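Workshop tips: when the arm stalls on a colander

Kulsoom Tanoli, March 4, 2021

Our Stosent arm stopped with a grip fault 27 times in one week, nearly always at the colander. These are the checks that got it going again.

1. Press the stop before you reach in. A faulted arm can still move when the error clears. Keep fingers out from between the gripper fingers, even with a wide gap.

2. Look at the metal. Ours is full of small holes and throws a bright streak of glare up the middle. Turn the lamp away and run the pick again.

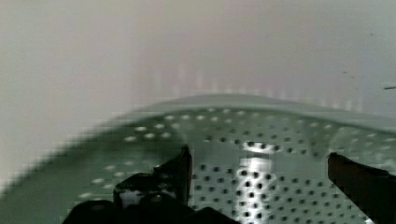
3. Check what is in reach. Cups belong clear of the arm before a restart. We had the ketchup bottle lying across the plate and the colander in the middle of the table, and the arm had to come in from the floor side.

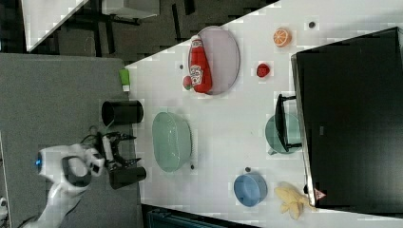 Slow the arm to 20 percent for the first run after any fault. If it stops again at the same spot, write down the code. Ours was 737, and the Maltanholm manual lists it under finger force. Wipe the finger pads with a damp cloth and let them dry before switching back on.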